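The Strap

I'd been at Garnthorpe nine weeks when the gripper bit me, and I want it on record that I had it coming.

Okay, some background. My job was bags. Tove Kvaran, who ran our group, had decided that a robot that could pick up a mug was old news and that the money was in soft stuff, things that sag and fold and have bits dangling off them. So all through March I walked from desk to desk with a hand-held gripper, squeezing the trigger, picking up a bag, putting it down, picking it up again. Every good pickup went into a folder for the Sulel arm downstairs to learn from. Tove wanted 2000 of them. I talked to the bags a lot. (You would too!)

The trouble started with the arm. Rafail came upstairs one morning looking like he'd slept in his car and told us Sulel had let go of a bag halfway through a lift. No big deal, bags fall. Only it hadn't let go of the strap. The strap had slid down behind one pad and jammed there, and the arm, which thought its hand was empty, swung off to start the next pickup and took the bag and a monitor with it. The monitor landed where Rafail's foot had been a second earlier.

"It thought it was empty," he kept saying. "It was so sure."

Tove asked which pickup it was copying. He had the number written on his hand. It was 3094, because we'd never thrown out the old recordings and the count just kept climbing. It was one of mine, obviously.

So I went back up to the yellow desk with the same kind of bag and tried to do exactly what I'd done before.

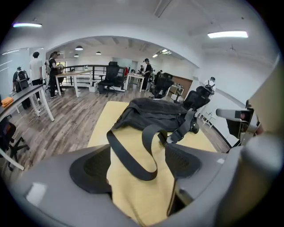 The black bag on the yellow desk, strap and all.

I came in low, the way I always did, and closed on the fabric. Fine. Lifted. Fine. Then I opened the pads to put it down, and I saw it – the strap had tucked itself in behind the left one, snug as anything. And without even thinking, I gave my wrist a little flick and it dropped free.

A flick! I'd been doing it for weeks. I went through my old recordings with Meenakshi Kotian that afternoon and there it was, over and over, that dumb little flick. Every time, I'd marked the pickup as good. The arm downstairs had no idea what the flick was for. Sometimes it copied it and sometimes it didn't, and when it didn't, there went the monitor.

I should have stopped there and written it up. Instead I wanted to show Meenakshi how the strap got in, so I poked a finger behind the pad to hold it in place, and I squeezed the trigger with my other hand. I don't have a defense. It hurt a ridiculous amount, and I yelled a word my grandmother thinks I don't know.

"Did you mark that one as good?" Meenakshi asked, while she went looking for ice.

My nail turned black by Sunday. Tove had me fill out the accident form, and under "cause" I wrote "strap," and she sent it back, and I wrote "me," and she sent that back too. We ended up with half a page about the gap behind the pads, and another half about people who fix things with their wrists and don't mention it.

They kept the arm switched off until Rafail had put a guard over the gap and taped a line on the floor that we all had to stand behind. I got to redo the bags. All of them, from number one, and if the strap caught I had to say so out loud and mark it bad.

I said so out loud three times before lunch on the first day.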